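Cup swap table returns to Valderrama hall on Thursday

Parents in Valderrama will again be able to exchange outgrown baby bottles and training cups when the Brokidora swap table reopens at the community hall on Thursday.

The table takes bottles, sippy cups, lids and detachable handles, including odd parts whose other half has gone missing. It shares its space with the Imow gardening group, which uses the same worktop for potting and keeps its gloves there.

Brokidora said up to 40 items were handed in at each session last winter, and that spare handle rings and lids were asked for most often. Parts from different sets are kept together until someone finds a match.

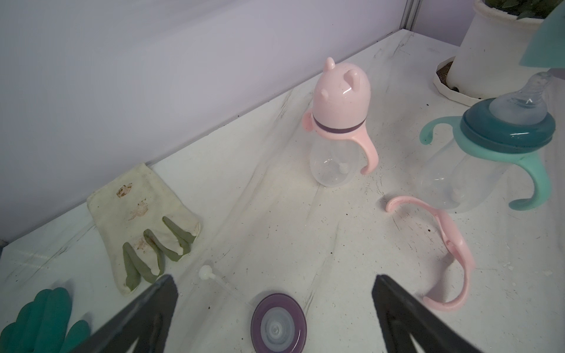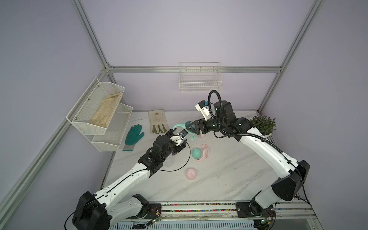 Cups, bottles and gardening gloves on the worktop.

Everything handed in must be taken apart and washed at home first. Teats are not passed on and should be replaced by the family taking the bottle. Cracked cups will be refused.

The worktop will be wiped down before the doors open, and the gardening group has agreed to finish its potting by noon on swap days. A request for a second table was turned down in November for lack of space.

The swap is paid for by a grant of £420 from the Kumix fund, enough for 16 sessions. Entry is free and there is no need to bring anything in order to take something away. Doors open at 2pm and close at 4pm. Parking is at the rear of the hall, and pushchairs can be left in the entrance.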